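The town of Vulport had 342 residents and one opinion, which it had borrowed from Zulau and never returned. When my uncle died and left me the bakery there, I was told to close by 3, as the bread expected it. 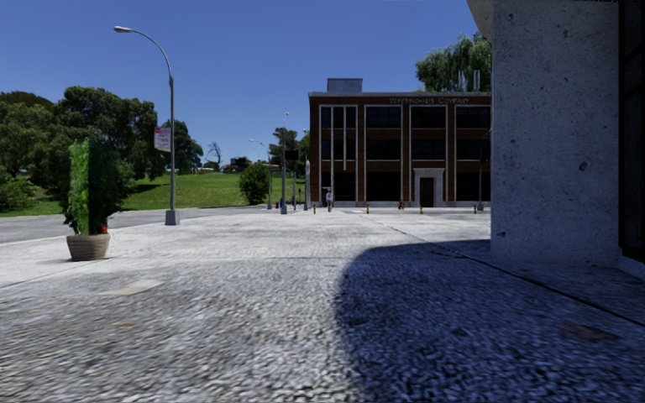

Brick and pavement, in plenty.

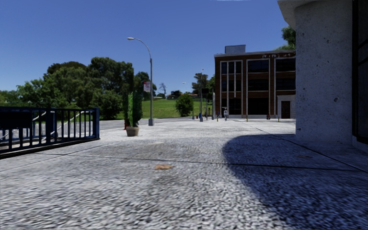 I stayed open until four. By November the rye had stopped rising, and a letter came from the Geraghty Bank demanding 2,460 in back manners. I paid in rolls. They wrote back asking for butter.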